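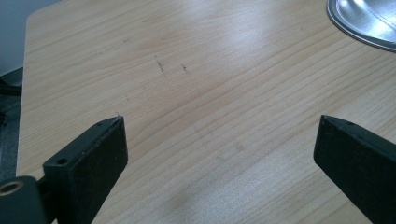
**Donddale hall kitchen gets its tables and tools back in order**

The community hall in Donddale will open its shared kitchen again in October, after a long sorting of the cupboards and a decision to keep the old tables for one more season.

The kitchen is used by cooking classes, the Urklow seniors' lunch and by families who rent the hall for birthdays. In the last years the drawers became very full. People brought their own ladles and forgot them, and other people took home what belonged to the hall. When everything was finally put together in one place, there were 220 hand tools, and 85 of them were spoons.

"We had many spoons and almost no good spatulas," said Tobiloba Onuoha, who coordinates the bookings. "For a pancake morning this is a real problem."

The new arrangement is simple. Each work table gets a standing rack with hooks, and the tools which are used every day hang there, where everybody can see them. The less common things, such as the potato ricer and the cake rings, are going to a labelled cupboard near the door. Duplicates in good condition were offered to the school in Sheehan, which has started a cooking club this year.
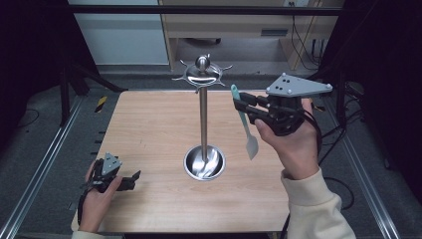 *A spoon rests in the base of the steel rack; the spatula with the teal-green handle is held beside it.*

The racks are of the type with a round base, a pole in the middle and a ring of short hooks on the top. Onuoha said that some users first asked for a wall rail, but the walls of the kitchen are old and the hall did not want to drill in them. A standing rack can also be carried to the sink for washing, and it can be moved to the side when someone needs the whole table for rolling dough.

There is also a small rule for hanging. Flat tools go on the hooks facing the person who is cooking, and short spoons may stay in the base. Anything with a loose handle should be put in the repair box, not back on the hook.

The question of the tables took more time. Their light tops have scratches and some grey smudges, and a few users wrote in the comment book that they should be replaced. Clavemeck, a furniture workshop in the region, looked at them and gave a price of 1,000 dollars to refinish the set. The hall has decided to wait with this until spring. Until then, users are asked to cut only on boards and to put a cloth under metal trays and bowls before they slide them across the surface.

"A mark on the table is not a disaster," Onuoha said. "But I would like that we don't make new ones every week."

Colour stickers for the cupboard shelves are still missing, and the hall is looking for someone with neat handwriting to finish the labels. The list of tools will hang on the inside of the cupboard door, and groups should check it before they leave.

The kitchen can be booked from 9 in the morning. Groups that already had a place before the sorting keep the same hours, and new groups can write their name in the book at the front desk. Lost ladles and favourite knives can be picked up at the same desk until the end of the month.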